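New code for picking robots leaves the checking to the people being checked

A voluntary code of practice for robots that pick mixed goods out of bins was put out in Osthorpe in February, with two firms signed up and a good many questions left open.

The Zundovstead Code, named after the business park where the drafting group met, sets out how a picking cell should be tested before it is put to work near people, what must be written down, and who has the final say when something goes wrong. Alura, which fits out warehouses, and Gaber, which repairs and resells returned goods, have both said they will follow it on all new cells.

The part getting the most attention is the test itself. A cell must make 1000 picks from a bin of unlike items, hard and soft together, with every drop, double grab and snagged cable entered in a log. Signed-up firms will pick the items, run the test and keep the log. They don't have to show it to anyone outside unless there has been an injury.

Yasmine Shawky, who spent years inspecting machinery on factory floors and now advises smaller warehouses, read the draft and was not won over. "If I choose what goes in the bin, I can pass any test you like," she said. "Give me nothing but boxes and I'll look brilliant. Put a shoe in there and we'll see."

The code does ask for "a fair mix of shapes and surfaces", but it gives no list, and an earlier annex that had one was dropped after firms said it would date too quickly. Shawky doesn't think much of that. A list can be changed every year, she points out, and fair is a word that means whatever the person filling in the form wants it to mean.

There is firmer stuff on hoses and cables. Anything that runs along the arm to the gripper has to be looked over at the start of each shift, and the arm moved slowly through its full reach while somebody watches for pulling or rubbing. Bins must be fixed so they can't shift if the tool touches a wall.

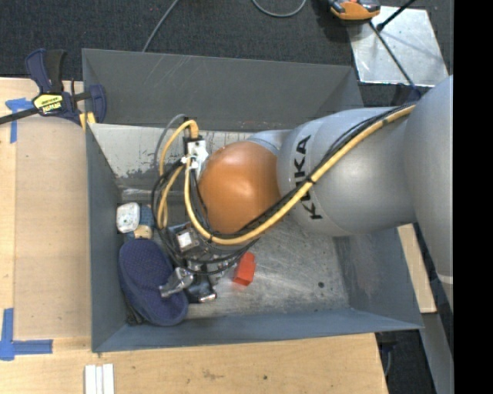 Even there, the wording goes soft at the edges. The slow check can be skipped "where production needs make it unreasonable", and the cell's own manager decides when that is. On a busy site that could be most mornings.

The drafting group received 400 comments on the first version. It has published a summary of them, two pages long, which says the response was "broadly supportive" and does not say how many of the comments came from people who work beside the machines. A request for the full set was turned down on grounds of commercial privacy.

Alura said it welcomed the code and would have its first cell tested under it by the summer. Gaber said its existing cells already met the standard, though it did not say who had checked – and under the code as it stands, it doesn't have to.

A review is planned after the first year. No outside body has yet been named to carry it out.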